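5. Recording episodes at the snack table

Read this section before your first recording session. It assumes that both arms have been homed (section 3) and that the cameras have been checked (section 4).

5.1 Setting out the table

1. Put the tray in the centre of the table, within reach of both arms.
2. Place the baskets, the bottle rack and the stepped stand around it. Their exact positions should change between batches, so do not mark them on the table top.
3. Choose a layout sheet from the Skurnlow folder and load the stands to match.
4. Run both arms slowly through their full reach and watch for contact.

Caution: Keep hands off the table while the green lights on the arm bases are lit.

5.2 Recording an episode

1. Start the Pestano recorder and type in the task sentence exactly as printed on the layout sheet.
2. Press Record and wait for the tone.
3. Carry out the task by teleoperation at an even pace. Most tasks use one arm; leave the other folded up and clear of the table.
4. Close the fingers on soft items only until they hold. A sandwich needs far less grip than a bottle.
5. Press Stop once the gripper is open and clear of the item.

An episode should last no more than 30 seconds. If you drop an item, keep recording, pick it up again and tag the episode "recovery".

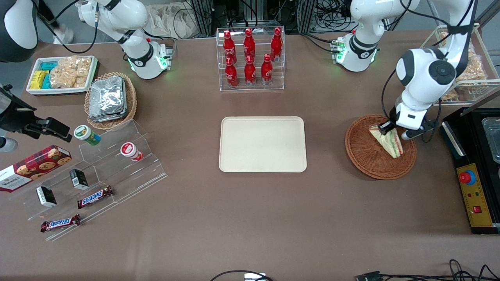

Tín Tiêu asks that operators pause briefly above the basket before letting go. "The model copies your hurry. If you release on the way down, it will learn to throw."

5.3 Changing the layout

Record 20 episodes with one layout, then move on to the next sheet. Swap at least two items between the stand and the baskets each time.

Note: Replace any sandwich that has lost its shape. Crushed food teaches the wrong width for the grip.

5.4 Checking and uploading

1. Play back the first 8 episodes of each batch at normal speed.
2. Delete any in which a hand enters the working area.
3. Check that the task sentence matches what the arm did — the wrong sentence is the commonest fault.
4. Upload the batch to the Ferwood server and write its number in the log.

If the recorder shows error 101, the camera clocks have drifted apart. Stop, restart the recorder and discard the last episode. See section 7 for clock settings.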